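Why Do Stains Stay Behind?

Wipe a white surface and the crumbs come off. A pink or yellow mark may not.

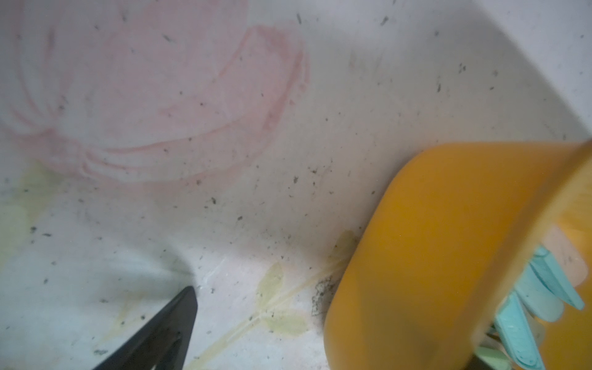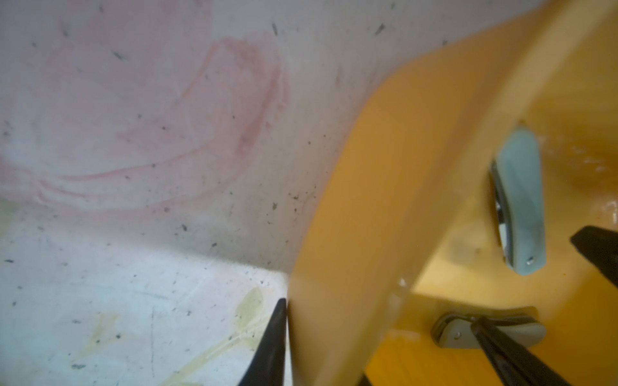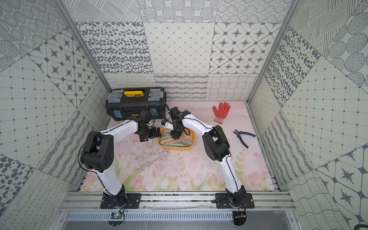 Crumbs and grit are bits of solid stuff. They sit on top, so a brush can move them. A stain is color that sticks to the surface or soaks into tiny scratches in it. Warm water and dish soap help loosen it. Wipe, rinse and look again. Old stains can take a few tries, and some only fade.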